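Plukow–Arden Line

The Plukow–Arden Line is a suburban rail line linking the port district of Plukow with the inland town of Arden. It is double track for most of its length and is electrified throughout by overhead wire. Passenger trains are run by Trirel, which also maintains the stations under a lease from the regional transport authority. The line has 16 stations and carries a small amount of freight at night.

Route

The line leaves Plukow Harbor from a four-track terminus and runs east on a brick viaduct to Mill Street, where the freight branch to the grain docks joins from the south. Beyond Mill Street it drops to ground level and follows the river as far as Blackburn. The section between Blackburn and Arden climbs steadily and includes a tunnel 373 meters long. The tunnel is single track, and it remains the main limit on the number of trains that can be run at peak hours.

Blackburn is the only station between the two ends with a passing loop. Trains that start or end there use the loop platform and reverse in a siding east of the station.

History

The first section, from Plukow Harbor to Blackburn, was built for freight. Passenger service was added after the dock company sold the track to the region. The extension to Arden followed an older wagon road and was opened in August, several months behind schedule, after water was found in the tunnel works.

Steam trains were replaced by diesel railcars, and later by electric sets of three cars. Platforms at all stations except Lower Ferry were made longer during the electrification work. At Lower Ferry a road bridge stands at the west end of the platform, and the doors of the rear car stay closed there.

Operations

Trains run every 15 minutes between Plukow Harbor and Blackburn during the day, with every second train going on to Arden. The last departure from Arden is at 11:40 p.m. Each three-car set has 274 seats. Seats are arranged in rows, apart from the areas next to the doors, where folding seats leave room for wheelchairs and bicycles.

Signaling is controlled from Blackburn. The older relay equipment there still handles the junction at Mill Street — the rest of the line was moved to computer control when the wires were put up.
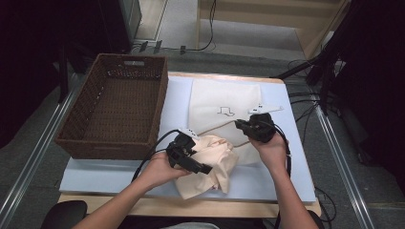 Trains are stabled overnight at Plukow Harbor and in two sidings at Arden. Heavy repairs are done at the Mill Street depot, which has a wheel lathe and a covered track long enough for one complete set.

Planned changes

A second tunnel next to the existing one was studied by the transport authority. The study, led by engineer Violeta Escobar, compared it with a lower-cost plan to add a passing loop at the Arden end. The loop was chosen for detailed design. Land for it has been set aside on the north side of the track, but funding for construction has not been approved.

See also

Grain Docks Branch
Mill Street depot
Blackburn station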